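Folding Comes to the Linen Room: What Changes, and for Whom

By Hawi Negash

If you've walked past the linen room at our Murkden site since June, you'll have heard a lot of talk about sweaters. The residents' laundry team has been teaching a folding robot its trade, and I spent a morning with them for this newsletter. I went in expecting to stay for an hour. I missed lunch!

A little background for those of you at the other sites. Simorton looks after laundry for 351 residents, and flat work – sheets, towels, pillowcases – has gone through a folding machine for years. Personal clothing never has. Every cardigan, nightgown and pair of leggings is sorted, folded and matched to its owner by hand, and last month that came to 3582 pieces. The team is quick, but it's a lot of reaching, and the afternoon shift gets the worst of it because the carts come down full after two.

The new machine is called Duta. It's a pair of arms over a padded table, and it learns from people doing the job. You hold a gripper in each hand, the same kind of fingers the robot has, and you handle the clothes with those while the movement is recorded. Then the recordings go off for training, and a week or so later the arms come back a bit less hopeless than they were. (Their word in the linen room, not mine. I'd have been kinder.)

Florencio Benítez has folded clothes here longer than anyone else, and he took to the grippers faster than people expected, himself included. "The first day I felt like I had oven mitts on," he told me. "You can't feel the cloth. You have to watch it instead, and I noticed I'd stopped looking at clothes years ago. My hands just did it."

Knits are his special subject now. A cotton shirt lies where you put it, but a ribbed knit stretches if you pull across the ribs and bunches up if you push, and a robot that has only seen shirts will happily do both. So he has been recording knits by the armful, in every color and weight he can find. 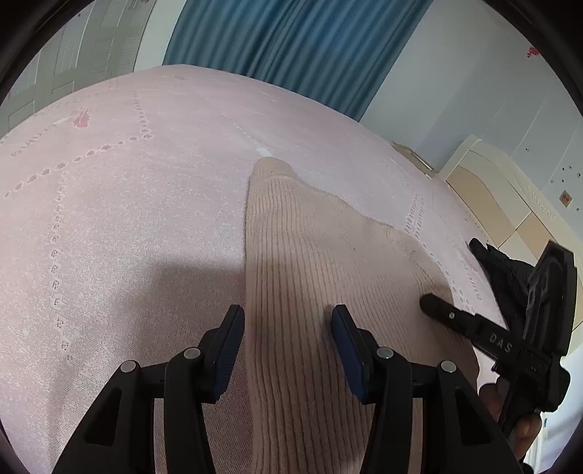
What he looks for is a seam or a doubled edge, somewhere the fabric can take a pinch without going out of shape. Then he lifts low and slow and lets the cloth follow. I had a go with the grippers myself and got a sock into something like a ball. My respect for the whole team went up considerably.

One thing I hadn't understood is how much of the training happens away from the padded table. The early recordings were all made on one smooth gray surface, and the arms got confused the minute anything else was underneath. The team now records on whatever is handy, with patterns, wrinkles and shadows and all. 119 of the latest recordings were made on bedding alone, and the people at Berhe who run the training say they'd gladly take more.

So what does it change for the people who work here? I asked everybody, and the answers didn't all match, so I'll give you the mix. The part of the job that's going to Duta first is plain tops and trousers, which is the dullest stretch of the shift and the hardest on the shoulders. Sorting stays with people, and so do stains, repairs, missing buttons and anything delicate. Matching clothes to residents stays too, and I was glad to hear it, as half the pleasure of that room is hearing them say whose blue cardigan has turned up again.

No hours are being cut. Two folding shifts have been rewritten so that recording time is paid at the trainer rate, and everyone on the team can sign up for it. Some people have, and a few would rather wait and see. One of the evening folders told me she likes folding, finds it restful, and doesn't want to end up minding a machine. I think that's fair, and the rota lets her keep a full table of her own for now. The arrangement gets looked at again after the winter, and she'll be in the room when it is.

The arms are slow, by the way. I watched them do a T-shirt while Florencio did a small stack beside them. But the T-shirt came out square, with the sleeves tucked in the way he tucks them – left one first, with a little flick at the cuff. He spotted it before I did and was grinning all over his face.

If you'd like to try the grippers, the linen room is open to staff from any department between 10:30 and 11:30 in the morning. Bring a sweater you're not too attached to.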